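About Brenetano

Hi, I'm Shabani Odera, and I run Brenetano out of two rooms above a print shop in Brirnemdale. We make one thing: Ondieki, a two-arm kit for people who want robots doing ordinary kitchen jobs. I used to fix packing machines for a living, and I got hooked on the fiddly stuff (lids, plates, soft food) that the big machines never had to deal with.
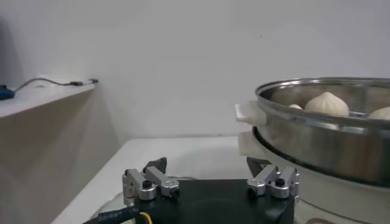
So I started on grippers, and I still love them most. Ondieki's have two fingers each, with metal links you can take apart using a hex key. Buns are my favorite test, because they're soft and round and no two are quite the same shape. We've logged 2,936 bun picks so far, and I still get a little nervous watching one!

What comes with Ondieki

1. Two arms, each with its own two-finger gripper, so one can work in the steamer while the other waits over the plate. 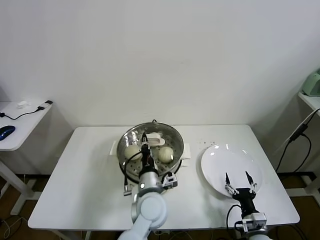 2. Nalcombe, our software. You teach a job by moving the arms yourself, and 35 good runs is where I'd start with a new one.

3. Spare finger pads and a wrist camera for each arm. Lids are why I insisted on the cameras: clear glass is tough to see, and a handle you can find up close makes life a lot easier. 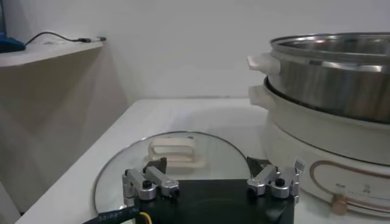

Our first customer wrote that the setup took her a whole Tuesday, mostly cables, and that she'd have paid extra for a longer guide. Fair enough! The guide is longer now, and the cable chapter comes first.

We've shipped more than 1,000 spare pads since then, and I still pack most of the boxes myself. If you're nearby, stop in after lunch and we'll put the steamer on the table for you.

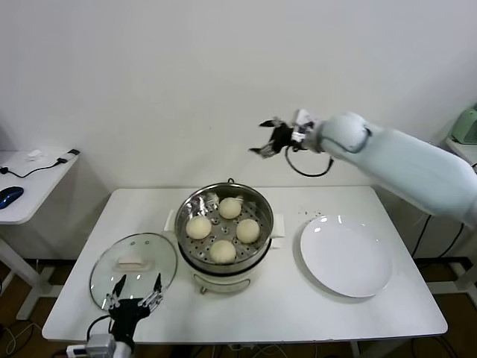 VISITS AND ORDERS

Write to me through the contact form and tell me what job you have in mind. The next batch of kits goes out in February. Bring your own pot if it's an odd one, I'd love to try it.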